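Skakbridge has started selling a rental plan for its Zorkero floor pickup arm, a wheeled machine meant to clear small litter from offices, waiting rooms and school hallways before the vacuums go through. The company opened orders on 4/6/23.

The plan costs $400 a month with a one-year contract. Customers who would rather own the machine can pay $1,792 for the gripper and wrist set alone, which bolts onto a base they already have. The monthly price covers the base, the arm, the gripper, software updates and replacement finger tips.

Zorkero is built for the things a vacuum handles badly. Candy wrappers, plastic bags, straws and loose packaging tend to wrap around brushes or block hoses, and cleaning crews usually pick them up by hand. The arm finds an item with a camera, lowers its fingers over it and drops it in a bin on the base.

"Clear plastic was what customers asked us for first," said Bianka Gál, product manager at Skakbridge. "It's light, it moves when you touch it, and half the time the camera sees the carpet through it. Paper cups are easy by comparison."

The company has been running the arm since December at Kowalchuk, a building services contractor that cleans office space in Prondgate. Bushra Minhas, who runs the evening shift there, said the machine was slower than a person but could be left on a floor while her crew did restrooms and kitchens.

"We send it down the long corridors first," Minhas said. "It misses things under desks. We knew that going in, and we still walk the desks ourselves."

Skakbridge gave figures for the trial. In its last month the arm made 1,792 pickup attempts and got the item into the bin on 1,680 of them. Most of the misses were flat items such as receipts and sticky notes, according to the company. Kowalchuk did not do its own count, and Minhas said she could not confirm the numbers but that they sounded right for wrappers and bags.

The gripper has 3 fingers with replaceable tips. Skakbridge expects a set of tips to last four months in a typical office and less on rough carpet. Changing them takes a hex key and a few minutes. Rental customers get new sets by mail, and owners can order them from the company's parts desk.

Striped and patterned carpet gave the first version trouble. The software sometimes took the edge of a stripe for a strip of paper and sent the arm down for nothing. An update in the third month of the trial cut down on that, Gál said, though the company still asks new customers to send photos of their flooring before they sign.

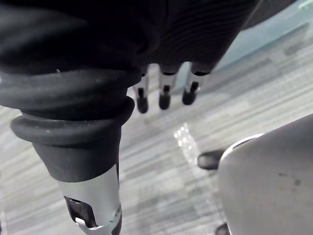
*The gripper's fingers over striped carpet, with a piece of clear plastic on the floor.*

Grímur Nørgaard, a consultant who advises cleaning contractors on equipment, said the price would suit larger sites and would be hard to justify in a small office.

"At $400 a month you need enough floor to keep it busy every night," he said. "A dentist's office with one waiting room should keep using a dustpan. If you have several floors of open plan, it's worth asking for a trial."

Nørgaard also said buyers should read the service terms. The rental plan includes one repair visit a year, and further visits are billed by the hour. Damage from liquids is not covered under either option. The arm is not meant for wet floors, broken glass or anything heavier than a full soda can.

Magdolna Farkas, who handles contracts at Skakbridge, said the company would offer a two-week trial to sites that send in a floor plan. The fee for the trial comes off the first month's rent if the customer signs up. Deliveries are limited to Prondgate and nearby towns for now, so that the service crew can reach a site the same day.

A second gripper, with flatter tips for receipts and other paper, is being tested at the company's shop. Farkas did not give a price or a release date for it. Rental customers will be able to swap it in at no charge once it is ready, she said.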